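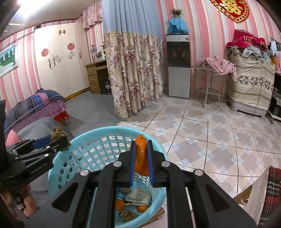

## 5 May 2019, Heturville

Barometer 1019 at first reading, falling slowly. Wind light from the south-west. Overcast until mid-morning, then broken cloud. Overnight low 3 degrees, which is colder than I would like with the beans already out.

Main job of the day was the rainwater system. The pump has been short-cycling for a week: it starts, runs for a few seconds, stops, and starts again, even with one tap open. I had put this down to the pressure switch and bought a replacement on Thursday's list, but did not want to fit it before checking the vessel.

Isolated the pump, opened the garden tap, let the line drain to zero. Removed the cap from the air valve on the pressure vessel and put the tyre gauge on it. Reading was so low that the needle barely moved. A little air came out when I pressed the pin, no water, so the diaphragm is probably sound and the vessel has merely lost its charge over the winter. I can't find any record of having checked it last year. The notebook has "vessel?" in August and nothing after it.

Pumped it up with the foot pump. The cut-in pressure is set at 1.5 bar on the switch, so I took the vessel to 1.3 and left it for an hour to see if it held. It held. Soapy water on the valve showed nothing. Closed the tap, opened the isolator, power on. The pump now runs for a sensible time, cuts out cleanly and stays off. With the kitchen garden tap half open it starts at long, regular intervals. The new switch goes back in its box. I will keep it, as the shop in Lurkow charges for returns.

Took the meter reading while I was down there: 494. I will compare at the end of the month. If the short-cycling was costing anything in electricity it ought to show, though I doubt the difference will be large.

Next, the leaf filter. The mesh was coated with a fine green slime and the overflow side had a mat of catkins from the neighbour's birch. Scrubbed the mesh with a nail brush and rinsed it from the back. The rubber ring is flattened on one side and should be replaced before autumn. It is the 15 cm size. The spare in the drawer is for the old filter and does not fit, so I have thrown it out to save myself trying it again.

Balakrishnan Gounder came by before lunch to return the long ladder. He looked at the downpipe on the north side and agrees that the bracket has pulled out of the mortar. His view is that a longer screw in the same hole will not hold and that I should drill a fresh one a hand's width lower, into the brick. My view was resin. We discussed it for some time. Drilled the fresh hole after he had gone. The bit wandered a little at first and then went in cleanly. The pipe is firm now and no longer rattles when struck.

The joint above it still weeps. I ran water down from the gutter with the hose and a drip formed on the lower lip of the collar within a minute. It is not urgent. The wall below shows a pale streak but no softness in the pointing.

Lunch: soup, bread, an orange.

Afternoon spent on the tank level gauge. The float arm sticks near the top of its travel and has been telling me the tank is full when it is plainly not. Dipped the tank with the marked rod for comparison and the two disagreed badly. Took the arm off, found a crust of scale on the pivot, and left it in vinegar while I swept the pump house. It moves freely again. Refitted it and bent the pointer slightly to agree with the rod. I have written the date of the adjustment inside the lid in pencil.

Telephoned Heriberto Cabrera about the second tank. He still has the one from the Ospina place and will let it go if I collect it. It has a brass outlet on a thread he could not name, so I have asked him to measure the outside diameter before I buy an adapter. He said he would do it tonight. He also says the lid is missing. A sheet of marine ply would serve, painted on both faces, with a hole for the inlet.

The Jonda catalogue came in the post. Prices of fittings have gone up again. The brass non-return valve I bought for the first tank is no longer listed, only a plastic version with a push-fit end, and I do not trust push-fit on the suction side. I may have to order elsewhere or take the valve off the old hand pump, which has not been used for years and has a perfectly good one on it.

Cloud thickened after tea. Barometer down to 1014. Some rain on the roof as I write, enough to hear the first of it going through the filter.

To do:

- Seal for leaf filter.
- Strip and re-make the collar joint on the north downpipe.
- Check vessel pressure again before the end of the month and write it down this time.
- Heriberto's thread size.
- Fleece over the beans if the sky clears tonight.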